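Doors open, grippers out: Halvorsen shop shows off its helper robots

GRENDAU - The line was out to the sidewalk by mid-morning. Halvorsen, the automation outfit in the old feed mill on the river side of town, held its first open day this month and people came. 82 had signed in before lunch, according to the sheet at the front desk, and a good many walked right past the sheet.

What they came for: robots that do chores. Small chores, mostly. Picking up a comb. Putting a cup back on a shelf. Handing over a washcloth. Halvorsen has been at it for a little over two years with Nurance, the home care company, and up to now hardly anybody in town had seen the inside of the place. Windows papered over since the move-in. Plenty of rumors, most of them wrong. No, they are not building drones.

The tour went in groups of 13, about twenty minutes each, running late almost from the start. First stop was the machine room, where the arms get bolted together and tested. Loud. Ear plugs in a bucket by the door. Second stop a mock bedroom and bath, set up to look like a small apartment, with a bed, a sink, a dresser. This is where the demo was.

The arm on show is called the Clumix, bench-mounted, slow on purpose. It fetched a towel from the dresser and held it out at shoulder height. Then a toothbrush, dropped once, picked up on the second try to a round of applause. Kids in the front row wanted it to go faster. It does not go faster. Staff said top speed is capped in any room with a person in it, and they have no plans to change that.

Third stop drew the biggest crowd, and there was no robot in it at all. Just hand grippers, the kind a person squeezes to open and close the jaws. Halvorsen uses them to collect examples of everyday jobs done by people, which then go into training the arm. Grooming items were the theme for the day. Visitors could try a gripper for themselves, and it is harder then it looks.

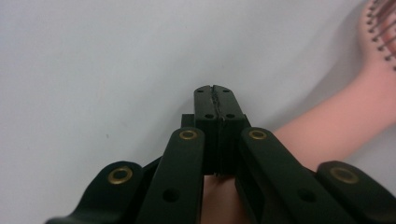
A retired school nurse in our group got the knack in about a minute. Her advice to the rest of us was to quit looking at our hand and look at the thing you want. The reporter did not do as well. Two drops, one near miss with a soap dish.

The company says 1833 of these short recordings have been made in the building so far, each one a single job start to finish. More are needed, a lot more, and part of the reason for the open day was to find folks willing to come in and do some. Sessions are an hour, paid, no experience asked for. By early afternoon the first sign-up page was full and somebody was taping up a second.

Not everyone was sold. During questions, held in the break room over coffee and some very good lemon bars, a woman who looks after her father at home asked straight out if this was going to replace the aide who comes in mornings. Answer from the Nurance table: no, the arm is meant for the hours when no aide is there. She said she would believe it when she saw it. Got some nods.

Cost came up too. There is no price yet. The company would only say that the arm will be rented, not sold, at least in the begining, and that the first homes will be close to Grendau so a technician can drive over if something goes wrong. Another visitor asked what happens in a power outage. The arm stops where it is and lets go slowly, staff said, and then they went and showed it by pulling the plug. Towel on the floor. Arm stayed put.

Privacy, also. One man wanted to know who gets to see the recordings. They stay on machines in the building, he was told, and people who sit for sessions can ask to have theirs wiped. There is a form for it. Copies were on the table by the coffee.

On jobs, Halvorsen has around 60 people on the payroll now, up from a handful when it took over the mill. Openings in assembly and wiring are posted at the front desk and at the town library.

Parking was a mess. Cars both sides of Mill Road and up onto the grass by the boat ramp, and the feed truck for the farm next door had to wait. The company apologized and says it will use the school lot next time and run a van.

Next open day is planned for December, 10 a.m. to 3 p.m., free, kids welcome with an adult. Closed-toe shoes for the machine room, they do check. To ask about paid sessions stop by the front desk any weekday before 4.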